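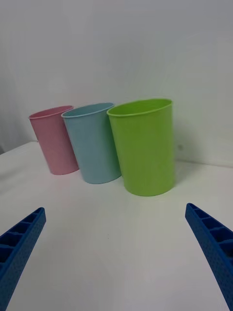 How long should cold brew steep in the fridge? I go 12 hours, overnight plus a lazy morning, and I've never been sorry.

My ratio is 4 ounces of coarse coffee to a quart of cold water. Stir it, cover it, walk away! Then pour it through a paper filter and let it drip – squeezing makes it muddy.
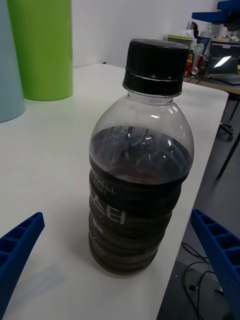

By M. Sotiropoulos | Kestcombe Kitchen | 8 Sep 2021

For a bigger batch (I do this when my sister's crew comes over), use 8 ounces and two quarts. Taste before you add water, as dark roasts come out pretty strong. I cut mine half and half with milk and drink it within a week.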